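蒸点装笼工位引入机械臂:岗位调整与操作步骤

适用范围:Irska 中央厨房 Stutthorpe 厂区面点线,装笼、合盖两道工序。其他厂区参照执行时,应先核对台面高度与笼具规格。

一、改造前后的分工

改造前,装笼由人工完成,一名装笼员负责取包、摆放、合盖、码垛四个动作。改造后,取包、摆放和合盖由机械臂执行,码垛仍由人工完成。原装笼岗改称工位操作员,工作内容变为备料、示教、巡检和异常处理。揉面、调馅、醒发不在本次改造范围内。

岗位调整不等于减少在岗要求。机械臂运行期间,每个工位必须有一名操作员在视线范围内,不得同时兼顾隔壁工位的示教。

二、上线前的准备

1. 核对笼具。同一批次只用一种直径的蒸笼。笼沿变形、竹篾起刺的单独放置,不进入工位。

2. 铺设网格台布。台布用于目视核对物件位置,铺好后四边压紧。台布有起伏时,以笼底实际接触面为准,不要以格线推算高度。

3. 清点练习件。示教阶段一律使用仿真食品和泡沫块,不使用生坯。生坯表面发黏,回弹慢,夹持一次后外形即改变,无法用于重复练习。

4. 检查夹爪。手指表面应无面粉结块,腕部相机镜片用无尘布擦拭。夹爪开合各做 7 次,动作应连续,无停顿。

5. 确认急停按钮可用。按下后机械臂应立即停止,复位后不得自行恢复运动。

三、示教步骤

1. 将笼底放在台布中部,笼盖平放在笼底后方。笼盖可与笼底边缘略有重叠,合盖动作的示教须包含这种情况。

2. 在笼底周围放置干扰物。干扰物的颜色和形状应有差异,至少有一件贴近笼沿。只在干净台面上示教得到的程序,在产线上容易把相邻物件一并带起。

3. 操作员手持示教手柄,按正常装笼速度的一半完成取放。每个包放稳后松开夹爪,竖直抬起,再横向移动。横向移动过早会碰倒已放好的包。

4. 笼内放三个包时,按一前两后排列,先放后排,再放前排。 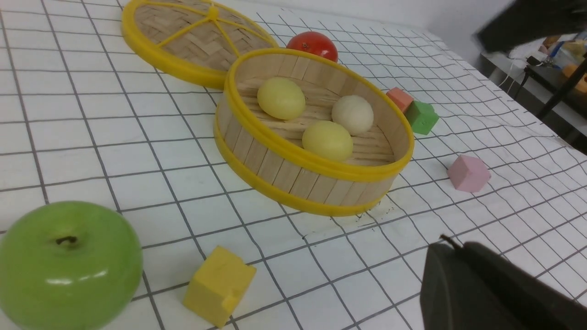 图1 腕部相机视角:笼内三个仿真包,笼盖置于后方,周围为干扰物

5. 每完成一次示教,在系统中标记“合格”或“作废”。中途碰撞笼沿、掉落、二次夹取的一律作废,不做剪辑保留。

6. 每变换一次摆放布局,重新核对笼底与笼盖位置。单个工位累计 200 次合格示教后,方可申请试运行。

四、试运行

试运行先用练习件,再用冷冻成品,最后用生坯。三个阶段不得跳过。每阶段结束后由操作员填写记录表,内容包括布局编号、失败动作和失败时夹爪所处位置。

常见异常及处理如下。

夹空:多见于包体表面反光较强时。先调整顶灯角度,再重新标定,不要直接加大夹持力。

误夹:夹爪带起笼外物件。停机取下,补充该物件贴近笼沿的示教。

合盖偏斜:检查笼盖初始位置是否超出示教覆盖的区域。若笼盖被其他物件垫高,属于备料问题,记入备料栏。

台布移位:停机后重新压紧。运行中禁止伸手拉平台布。

五、班次安排与人员

改造后每班增加 22 分钟的交接时间,计入工时。交接内容为当班异常、夹爪清洁状态和未完成的示教布局。交接未签字的,下一班不启动设备。

手腕重复动作减少后,操作员的负担主要转为持续注视和站立。工位旁配高脚凳,巡检间隙可以坐下。连续盯看画面的时间由班长排班控制,不由操作员自行延长。

原装笼员转为操作员,须完成示教和急停两项考核。考核未通过的,保留原岗位等级,可选择码垛或质检。装笼手法熟练的员工应优先参与示教。Alcantara 厂区早期由设备人员代做示教,程序在取放顺序上与产线习惯不符,后来由装笼员重做。

计件工资在装笼工序取消,改为按班次计酬。机械臂的产量不计入个人考核,异常上报次数也不作为扣分依据。少报异常会使示教数据失真,后续排查更费时间。

六、维护

夹爪手指每累计 4000 次夹持更换一副,更换后重做第二节第 4 项检查。台布污渍影响格线辨认时更换,换下的台布不得用于生坯工位。练习件每班结束后擦拭,破损的泡沫块可继续用作干扰物,掉屑的须报废。

备件由 Cornunport 仓库统一发放,申领单填写工位号和夹爪序号。工位号以台架侧面标签为准。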